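Firalham College of Further Education
Housekeeping and Accommodation Services, Level 2
Unit 6 handout: Dressing the bed, layers and order of work
Tutor: Wendy Bickerstaff
Issued 5 May 2023

6.1 Scope

This handout covers the layers between the mattress and the top cover, and the order in which they are put on and taken off. Laundering is dealt with in Unit 7. Students should already have read the notes on manual handling from Unit 2.

6.2 Terms

Mattress cover: a washable layer fitted over the mattress. It may be flat, elasticated or quilted. Quilting holds the filling in place between two faces of cloth. The stitching pattern is usually diamond, channel or box.

Comforter: a filled bedcover used without a separate outer case. The word is North American but now appears on many labels sold here. A duvet, by contrast, is put inside a removable cover.

Long pillow: a pillow made to run across much of the width of the bed. It is placed at the head, parallel to the headboard.

6.3 Part-stripped bed

A part-stripped bed has its top cover drawn to one side so that the layer below can be checked. Loose articles are dealt with first. Books, chargers and spectacles are moved to the bedside table and kept in the order found. Where the room is occupied, nothing is closed, stacked or put in a drawer.

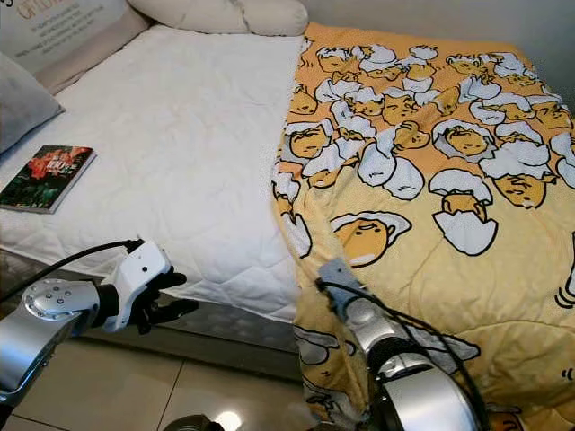 Reading time: 14 minutes

The diamond quilting on the white cover shows shallow wrinkles. Wrinkles of this depth are smoothed by hand from the centre towards the sides. If they return, the cover is lifted at the corners and refitted. The paperback on the left side must be moved before either step. The yellow comforter lies over the right side only, with an uneven fold on the diagonal; for inspection the fold should be straight and parallel to the side of the bed.

6.4 Order of work

1. Remove loose articles.
2. Take the pillows off and place them on a clean chair, not on the floor.
3. Fold the top cover down in thirds and lift it clear.
4. Check the mattress cover for marks, open seams and thin patches.
5. Smooth or refit the mattress cover.
6. Replace the top cover, print side up, with an equal drop at each side.
7. Replace the pillows, long pillow first, small pillows in front.

On printed covers, check which way up the figures stand. The heads of the figures point to the head of the bed.

6.5 Practical task

Work in pairs in the Hovland room. Each pair has up to 15 minutes to complete steps 1 to 7. The practice covers are cotton, 230 cm wide, and fit the larger beds only. Record any open seams on the fault sheet and hand it to Liam Kershaw at the linen store.

The written test on Units 5 and 6 has moved from December to the first week of next term. Diagrams need not be to scale but all layers must be labelled.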